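Subject: Re: [Todside-neighbors] what to keep in the house for power cuts

> Does anybody have a list of what they keep around for when the
> lights go out? We moved to Todside over the summer and everyone
> keeps telling us November is the bad month. We have one flashlight
> and it lives in the car. Also, is a generator worth it or is that
> overkill?

Welcome! And yes, November is the bad month. The line comes over the hill from Fleston and there are a lot of old trees leaning on it, so any decent wind and off we go. Our longest one so far was 29 hours, and I'll admit I handled it badly. I had candles and no matches (gas stove with the click lighter, never crossed my mind) and I opened the fridge every ten minutes to see how it was doing.

On the generator – I went back and forth for ages. We did end up with a little 2000 watt one and it runs the fridge and a lamp and the phone chargers and that's it. It's loud, it has to sit outside well away from the windows, and you need to keep fresh gas for it, so if you're only out for an evening you won't bother dragging it out of the shed. I'd wait a winter and see how you feel.

What gets used in our house every single time is the boring stuff. Headlamps, one for each of us, hanging on the hook by the back door. A radio that takes regular batteries, because the cell tower gets patchy once everybody is on it. Four jugs of water if you're on a well, and more if you have animals! No power means no pump, and that includes flushing.

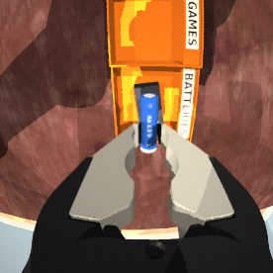

AA, the size I'd stock up on.

Try to get everything in the house onto one size if you can. We used to have a lantern that ate D cells and a radio that wanted C and it was always the wrong pack in the drawer. I got rid of both (the lantern was a wedding present, oh well) and bought a Pindis lantern at the hardware store in Mussa for $25. It isn't pretty but it's bright enough to play cards by. Take the batteries out in spring, though, or they leak and ruin the contacts. Ask me how I know.

For food, leave the freezer shut and throw a blanket over it if you like. Ours did fine packed full, much better than the year it was half empty, so I fill the gaps with bottles of water now. And keep a manual can opener somewhere you can find it in the dark.

If you have a garage door with an opener, go find the red release cord this weekend and practice with it while you can see what you're doing. Mine was so stiff I had to get up on a stepladder.

Oh, and if you want to look at the generator before you decide, I'm running it for a bit on Friday after work to make sure it still starts. Just walk around the side of the house, you'll hear it.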